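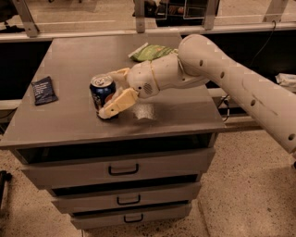

How do I stop my dog from pulling on the leash?

Stop walking the moment the leash goes tight, and don't move again until he gives you some slack. Then go on as if nothing happened. Do it every single time, with everyone who walks him.

12 shares
5 comments

Posted by Markos Sotiropoulos, January 21, 2023

I have a young male mixed breed named Karras, neutered, healthy, good in the house. He sits, stays and comes when called in the yard. The minute we go out the front gate he leans into his collar and drags me to the corner. I've tried a shorter leash and I've tried yanking him back, and he coughs and keeps going. My wife won't walk him anymore. We live on a street with a lot of other dogs behind fences, and he is worst going past those. I would like to get him walking decently before my mother comes to stay in February. I don't want to use a prong collar.

Prodromos Giannakopoulos

The short answer at the top works, but it takes longer than people expect. With my shepherd the first walk was 200 yards and we never got past the neighbor's mailbox. Don't plan on getting anywhere for the first couple of weeks. If he needs to burn off energy, play fetch in the yard before you go out.

Get him off the collar for now. A harness with a ring on the front of the chest turns him sideways when he pulls and takes the pressure off his throat. Use a plain six-foot leash. Not a retractable one, those teach a dog that pulling gets him more line.

Carry small soft treats in your left pocket if he walks on your left. When he is next to your leg with the leash loose, give him one down by your knee. If you hold it out in front of you he will get ahead of you to reach it. At first you'll be paying him every few steps. Stretch it out as he gets better.

For the fenced dogs, cross the street. Find the distance where he notices them but will still take food, and work there. Move a little closer every few days. If he won't eat, you are too close, so back up.

Quit the yanking. He already pulls against it, and the cough is a good reason to have the vet look at his throat if it doesn't clear up once he's in a harness.

Have your wife do some practice with him in the driveway before she takes him on the street. He will test her the same as he tested you.

Stovby

get a bigger yard lol. No but really, my beagle pulled until she was old and then she quit. Some dogs just pull. I use two hands.

Fotness

Agree with the harness. One thing to add, check the fit behind the front legs. Ours rubbed the hair off because the strap sat too close. You should be able to slide two fingers under it everywhere. Also turn around and go the other way when he gets ahead. My dog got bored of being wrong and started watching me. Standing still only made her bark.

Comments

Ullaneo: What size harness for a dog that is between sizes? Mine slips out of the medium.

Prodromos Giannakopoulos: Measure the deepest part of the chest and go by that, not by weight. If he can back out of it, clip the leash to the collar too until you find one that fits.

Markos Sotiropoulos: Thanks. Ordered a front ring one. We did the stopping thing tonight and made it three houses.

Ullaneo: Three is good for a first night.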